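Features > Trades > Interviews
July 2019
By the Timska staff

The plasterer has worked out of a rented shop on the edge of Altadari for most of his career. He agreed to talk as long as we left his name out. "People here know who it is anyway," he said.

He learned the trade from his uncle, who paid him in lunches the first summer. His first real job was a school hallway. "Four coats of paint on top of old lime. It came off in sheets and I thought I'd broken the building."

These days he mixes his own finish and buys the lime from Wan in 56-pound bags. He tried the premixed kind for a year and went back. "It sets too fast for me. I like to have a cup of coffee and still find it workable."

The biggest job so far was the Rodanov hotel, where he did 400 square yards of wall with one helper. The owner wanted it white. He talked her into gray. "White shows every lamp in the room. Gray you can live with."

On cracks he is relaxed. A thin one that runs straight up and down doesn't worry him much. "If it's wider at the top, call me. Otherwise leave it alone through a winter and look again."

He is booked until the end of August.

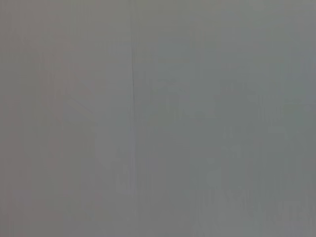 Finding an apprentice

He has had two, and both left for drywall. "It pays sooner. I can't argue with that."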